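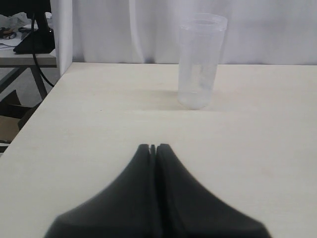
the cup on the table, fabric hanging behind

Clear plastic cups gone cloudy - fix or toss?
Kitchen & Tableware > Cleaning

bukura40
Posts: 200
Have a set of tall clear plastic cups, Hoshino brand, bought in November. They look kind of milky now, worst near the base. Table is cream so it really shows. Tried dish soap, tried hotter water. Nothing. Is it film or is the plastic shot?

saltedrim
Posts: 2578
Hard water. White vinegar, 20 min soak, soft cloth. Done it a hundred times.

Nimham_kitchen
Posts: 3000
Disagree. If they've been thru the dishwasher its probably etching, vinegar wont touch that. Do you run them on the bottom rack?

bukura40
Top rack mostly. Bottom when its full.

saltedrim
Still try the vinegar. Costs nothing. I wouldn't call it etching off one picture, some of that white could just be whatever's behind the cup.

Nimham_kitchen
Fair, but they said it themselves, cloudy at the base. Fingernail test - if you can scratch a line in the haze its film. If not, toss.

tworacks
Don't toss them!! Use them for pens, paintbrushes, seed starting, whatever. I have Zollenier ones that went foggy years ago and still drink out of them. Ugly but fine.

saltedrim
Also no scrubby sponges. Green side is how mine got those up and down streaks.

bukura40
ok fingernail test done on two. One scratched, one didnt?? So some of each I guess. Soaking the first one now.

Nimham_kitchen
Makes sense, they've probably had different spots in the rack. Hand wash from here on.

tworacks
Hand washing cups that tall is a pain tho. Get a bottle brush, the foam kind.

bukura40
Update - vinegar one is better. Not new, but better, still a bit dull at the bottom where it curves. Other one same as before, might go to the paintbrushes.

saltedrim
Do a second soak on the good one. Warm this time, not boiling or it'll warp.

Nimham_kitchen
And rinse it good or your water tastes like salad.

bukura40
will do, thx all. Second soak tonight after 9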